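打印本页 | 用电子邮件发送

四格盘

短篇小说

伊尔莎·施米德(Ilse Schmieder)搬进普鲁鲁姆街那年四月,楼里的人还都叫她“那位德国太太”,后来叫熟了,就成了伊尔莎阿姨。她在街口的食品铺子楼上租了一间大屋,教人做早饭。对,就是早饭,别的她不教,她说晚饭有的是人教,早饭却总是被人糊弄过去,站着吃,走着吃,有时候干脆不吃。

那天早上我到得早,楼梯上还有邻居晾着的床单,我侧着身子才挤过去。门没锁,桌上的东西都在了。

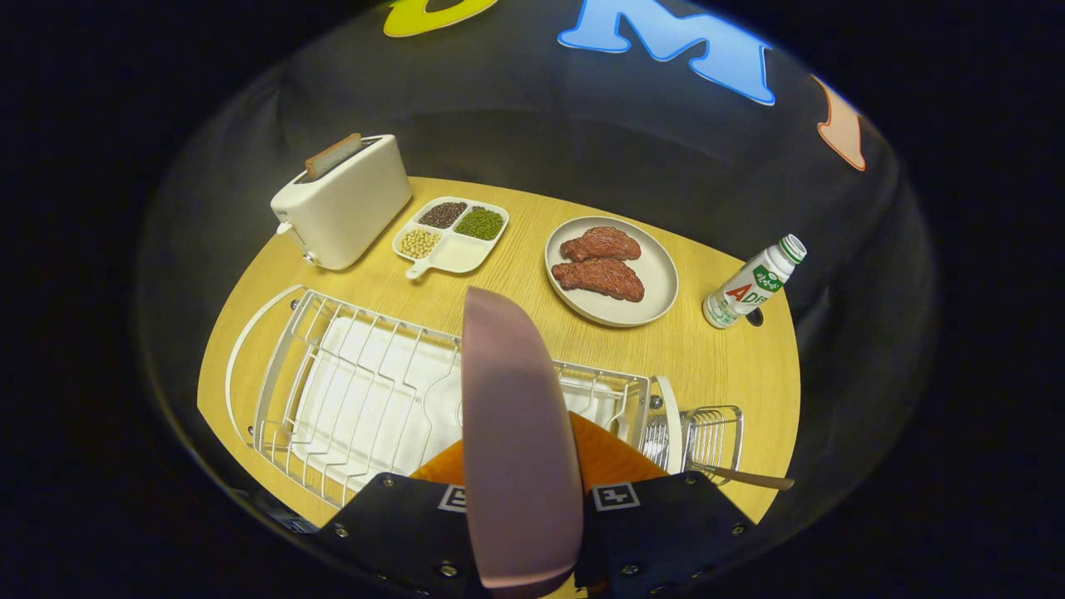
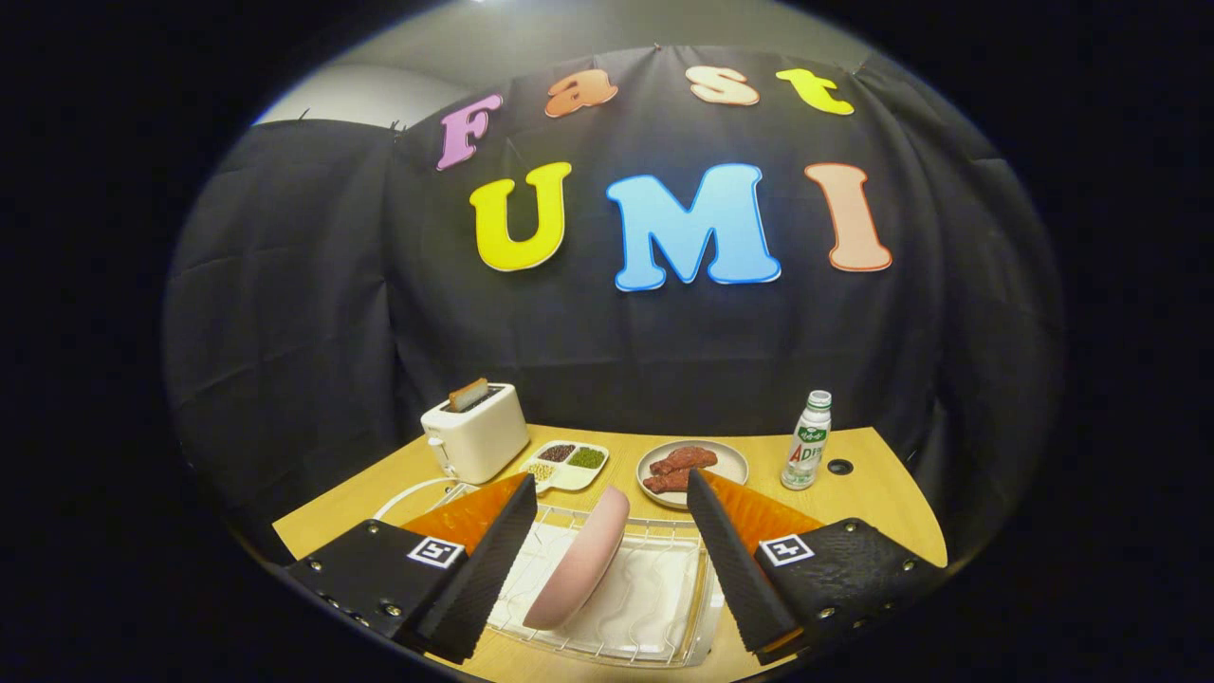

烤面包机、豆子和两块生肉,都在那张浅色的木桌上。

一、豆子

“你先别碰肉,”伊尔莎阿姨从里间探出头来,手里攥着一条毛巾,“肉是特卡琴科家的,他们家的肉要让它自己待一会儿,跟人刚下火车一个样,得缓缓神。你看看豆子。”

我就看豆子。黄豆和绿豆我是从小认得的,外婆家的阁楼上一年四季都有,冬天夜里老鼠在上面跑,豆子就在簸箕里沙沙地响,我缩在被窝里听,听着听着也就睡着了。外婆煮绿豆汤从来不放够糖,我小时候为这个哭过好几回,如今自己煮,倒也只放那么一点点,放多了总觉得不是那个味道。

这些话我原本没打算说,可是伊尔莎阿姨拉了把椅子坐下,一副有的是工夫的样子,我也就絮絮叨叨全说了。她听得很认真,听到老鼠那一段还笑出了声。

“白盘子那头,还有一格呢,”她等我说完,伸手点了点盘子,“你猜放什么?”

我猜大米,她摇头,又猜花生,她还是摇头。她说在伊劳(Irau),就是她母亲出生的那个小地方,家家桌上都有一只分格的盘子,总要留一格给上门的人。客人带什么来就放什么,带一把栗子就放栗子,什么都没带,就把帽子上的羽毛摘下来放进去,主人家也照样高兴。她母亲嫁到外地,行李里别的都没有,就裹着这么一只盘子,路上走了2天,盘子一点没磕着。

“那只早就碎了,”她说,“这只是后来在拉明桥(Laminbridge)的集市上买的,可规矩是一样的规矩。”

二、面包

我那天什么也没带。我摸了摸口袋,一张旧车票,一枚扣子,还有药房的收据,怎么看都不像能上桌的东西。扣子是我丈夫大衣上的,掉了有31天了,我天天说要缝,天天装在口袋里出门。说起来难为情,他走的时候就穿着那件大衣,领口敞着,我在车站还埋怨他不会照顾自己。

伊尔莎阿姨没有问。她把那片面包从机子里抽出来,掰成两半,大的一半递给我,又去找黄油,找了半天,在窗台上的花盆后面找着了,也不知道是谁放到那里去的(多半是她自己)。我们就那么坐着吃,面包渣掉了一桌子,她拿手掌边儿慢慢地拢。

“扣子也行,”她忽然说,“扣子挺好的。”

我把它放进去了。它在白格子里转了小半圈,靠着边停住。旁边是满满的黄豆,后面是绿豆,倒也不显得冷清。

“现在可以弄肉了,”伊尔莎阿姨站起来,把袖子卷到胳膊肘,“你去把窗户打开,一会儿烟大。”

打印本页 | 用电子邮件发送 | 返回页首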